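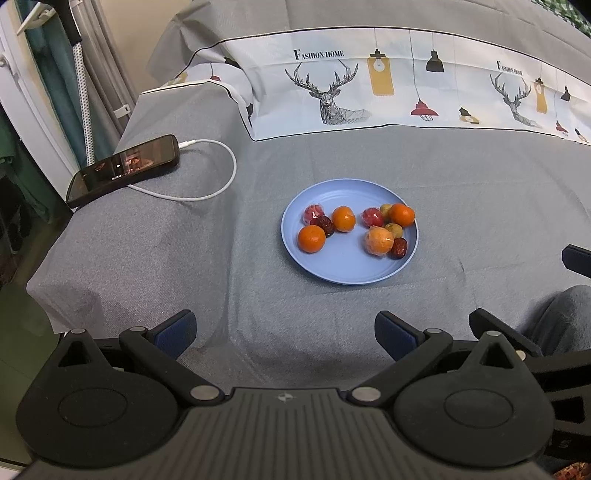

Fruit plate on the gray woven sheet.

April 2024

I've been promising a post on the house in Kostham for so long that my sister has stopped asking, so I'm sitting down with a pot of tea and I'm not getting up until it's written.

For anyone new, we bought the place last August, and it's a long, low, slightly grumpy house on a lot that slopes the wrong way. It was built for a dentist and his family, and then a second dentist bought it from the first one (I love this and tell everybody). Neither of them changed much. The kitchen still had its original pantry with the pull-out flour bin, and the hallway, all 42 feet of it, still had the cork floor.

That hallway is mostly what I want to talk about, because it's the thing every visitor had an opinion on. It runs down the north side of the house with the bedrooms hanging off it, and it was dark. You'd walk along it at noon with your hand on the wall. Two different contractors told us to knock out the wall between the hall and the living room and be done with it. One of them had his pencil out before he'd finished his coffee!

We came very close. Then a friend passed along the number of Anselmo Honorato, an architect who mostly does small additions and porches, and he came over and did something I hadn't seen anyone else do, which was to sit on the floor. He sat at the far end of the hall for a good long while, then moved to the middle, then asked if he could see the attic. When he came down he had insulation in his hair and he said, "Keep the wall. You need light from the top."

So that's what we did. There are three skylights now, long narrow ones, set close to the north wall so the light slides down the plaster. The wall itself got a coat of limewash in a color from Fagundes called Oat Milk, though I'd call it more of a warm putty. I painted a test patch and lived with it for 20 days before I let anyone open the big bucket. My husband says it was the longest 20 days of his life, but he likes the color now and has been caught patting it.

The cork was harder. Most of it was fine after a good cleaning and a new coat of finish, but there was a bad stretch outside the bathroom where water had gotten under it years back. Mehwish Memon, who did all our floors, wanted to try lifting good tiles from inside the linen closet and swapping them in. It took her two tries and a lot of muttering, and the closet now has plain painted boards, which suits me fine. You have to get down on your knees to find the patch. I've done it several times, to be sure.

Now, the things I'd do differently. I would have ordered the window hardware sooner. We chose the Trivel latches in unlacquered brass, and they were 9 weeks coming, and all that time the bedroom windows were held shut with painter's tape. They cost us $702 for the whole row, more than I'd planned, but you touch a latch every day of your life and these have a lovely heavy click. I'd also skip the Dresteck dimmers. Ours buzz. Maybe yours won't, but I can hear them from bed.

And I wish we'd dealt with the slope first. The yard still drains toward the back steps, and after a real rain I go out there in my boots with a broom, feeling like the captain of a very small ship. Anselmo has sketched a gravel trench and a low retaining wall with a bench built into it, and I've taped the drawing to the refrigerator where I can sigh at it. We'll get a price once the ground dries out.

Several of you wrote to ask about the pantry and whether the flour bin stayed. Of course it stayed! It sticks a little, and I rub a candle stub along the runners every so often. The shelves above it are new, plain pine, and I'm still deciding between paint and oil. If you've oiled pine shelves in a kitchen and lived with them for a few years, please leave me a comment and tell me how they've held up, especially around the jars.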